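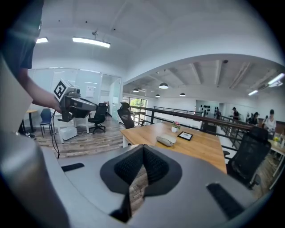
Moving order packing to a two-arm cell: what happens to the packers' work?

Posted by Hülya Türkmen in Workplace Automation

We are a small mail-order operation. Packing is manual at present, with two shifts at four benches. Management has signed for an automated cell from Prirnness, to be installed in March. Before that, some of the packing staff are to spend part of each shift recording tasks with hand-held grippers, and those recordings will be used to train the arms. I schedule the shifts, so I need to know what this does to the working day. Specifically:

How long can a person reasonably work with the gripper before changing tasks? Should recording time count toward the normal packing rate? And what work is left at the bench once the cell is running? The supplier's documents cover floor loading and air supply in detail and say nothing on any of this.

Posted by Rallis

We went through the same change at a parts distributor, different supplier. In order:

Recording time. We started with blocks of 50 minutes and shortened them. The load is on the wrist and forearm, and it is a different load from packing, so people who are fine at the bench for a full shift may still complain. We settled on 40 minutes followed by a task that does not involve gripping. Anyone with a previous wrist complaint was left off the rota. Let people use either hand if the task allows it.

Rate. Take recording hours out of the rate calculation completely. We did not do this in the first month. The result was that people hurried the demonstrations to get back to the bench, and a large share had to be discarded. Put it on the timesheet as a separate code. If your site pays a bonus on rate, use the person's average from the previous month for those hours.

Remaining work. For us it was exceptions: crushed cartons, items the cell rejected, mixed orders, anything in soft bags. Total bench hours went down, but the average difficulty of what reached the bench went up. The old target per hour was then meaningless and we had to set a new one. Two packers moved to cell tending — clearing faults, loading cartons, logging stops. Have that role graded and paid before the cell starts. Ours was not, and it took most of a year to correct.

Posted by Arnon

depends on the cell. ask the supplier for the fault log from another site, not the demo figures. ours stopped 48 times in the first week, mostly labels

Posted by Londirik

Agree with Rallis on the rate. One addition: settle in writing what the recordings may be used for. Ours picked up voices and anyone standing in the background, and staff wanted to know whether a supervisor could use them to check on breaks. We agreed that they could not, and that access was limited to the training team. Post the agreement where the recording is done. Also inform the people at neighboring desks, as they are likely to be recorded too.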